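Okay, small update for everyone who asked about my old dog and the joint chews. Thread!

We started on the Clekska soft chews back in November. She gets 2 a day, one with breakfast and one around 6 p.m. 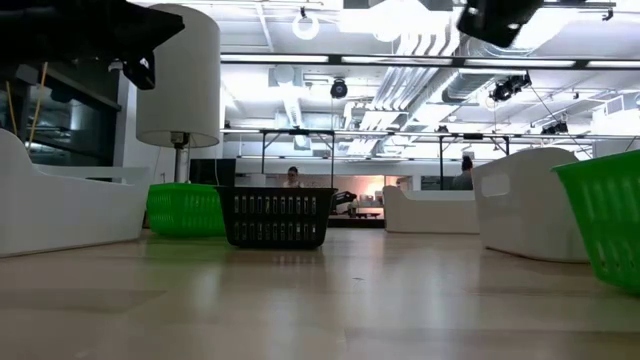
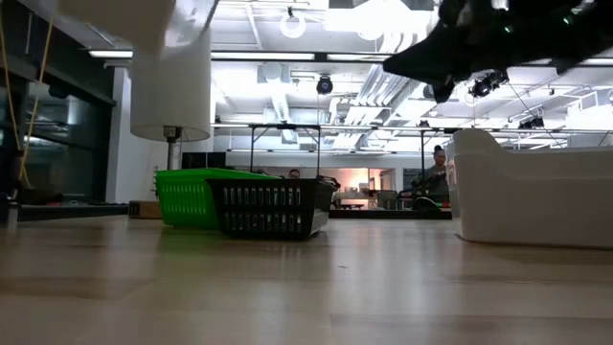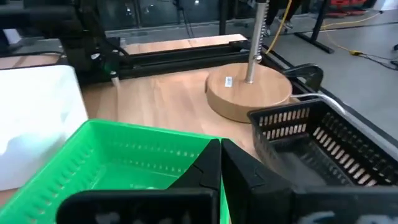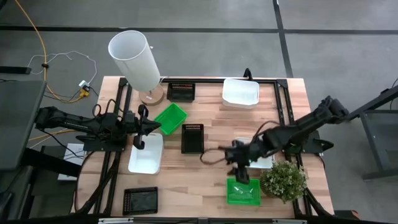 The label says 400 mg of glucosamine per chew, plus turmeric and a bit of green-lipped mussel. She thinks they're candy, so no cheese bribes needed (phew!)

Before that I tried the Kusari powder. Smelled like a fish dock — she licked all the food out from around it and left me a little gray pile.

Stairs are going better. She still waits at the bottom in the morning and gives me The Look, but by lunch she's up there on my bed.

My vet was fine with it as long as we keep an eye on her tummy. Please ask yours first, especially if your dog's on other meds!

Somebody wanted to know about cats. No idea, sorry — mine won't touch anything shaped like a treat.

Going to order the bigger tub from Griltmont next, will post if the price is any good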